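How a Pop Group Welcomes New Members

A guide for young readers from the Nevley Children's Music Library
By Shaimaa Nasr

Some pop groups keep the same singers from start to finish. Others change over the years. When older members leave, new ones take their places, and the group keeps its name and many of its songs.

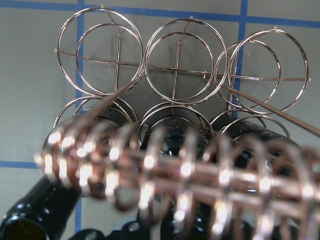
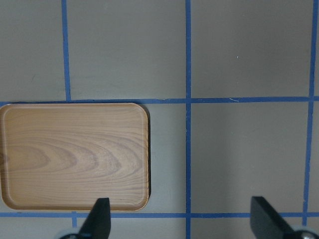 Members who join at the same time are often called a "generation." The first singers are the first generation, the next to join are the second, and so on. The word does not refer to age. A singer of 16 and a singer of 12 may belong to the same generation.

How are new members chosen?

Most groups hold auditions. An audition is a tryout in which a person sings, dances, and talks with the people who run the group. Helmy, a group from the town of Parkeck, held auditions in July. The group received 111 applications and invited 69 people to sing in person. Four were chosen.

What happens next?

New members are usually called trainees at first. They take voice lessons and learn the dance steps for older songs. In Helmy, trainees must learn 16 songs before their first concert. They also go to school and do their homework.

What is a graduation?

When a member leaves, many groups call it a graduation. There may be a special concert, and the other members may read letters aloud. Fans sometimes feel sad, and that is all right. A singer who graduates may go to college, act in plays, or sing alone.

Words to know

Audition: a tryout for a part or a place in a group.
Debut: a performer's first time on stage.
Trainee: a person who is learning a job.

Ask a librarian for the next guide, "Who Writes the Songs?"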